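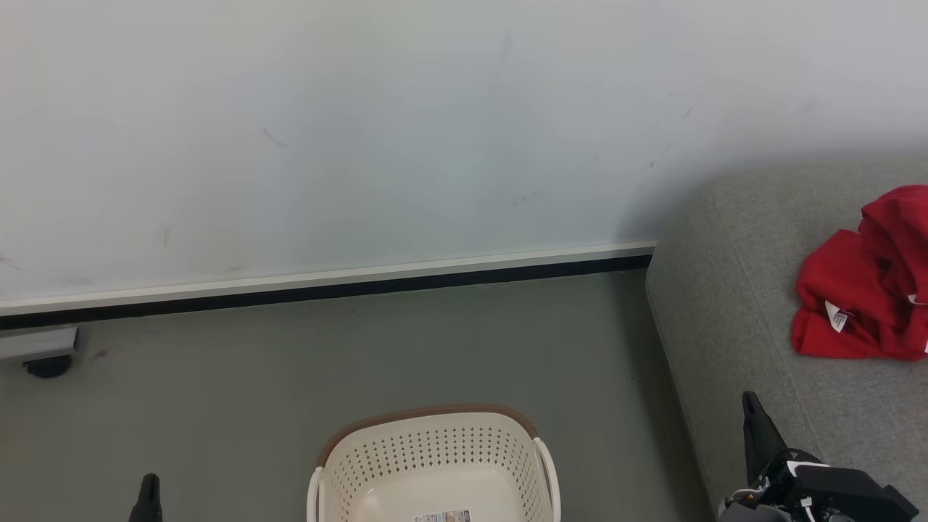
Treltumik Wall Paint, matt white, for living rooms and halls

Treltumik is a water-based paint for inside walls which get touched often. It is made for the places where shoes, bags and chair backs leave their grey marks, such as the part of the wall just over the baseboard. Small marks can be wiped with a soft cloth and a little mild soap. Please wait 3 weeks after painting before you wash the wall for the first time.

Sizes: 2 litres and 10 litres
Finish: matt
Coats: two on old paint, three on new plaster
Tools: roller with short hair, flat brush for corners
Cleaning of tools: warm water

Old walls should be free of dust and grease. Fill the holes, sand them flat and paint these spots once before the first full coat. Stir the paint well, also during the work. Do not paint when the room is colder than 8 degrees.

The large can was changed in May and has now a wider lid. The paint inside is the same, so you can use old and new cans on one wall.

For questions about colour or amount, write to Bergþóra Bundgaard at our Devside shop. Please tell her the height and length of your walls.

Last updated: 2021-08-04

This website uses cookies to remember your basket. Accept | Read more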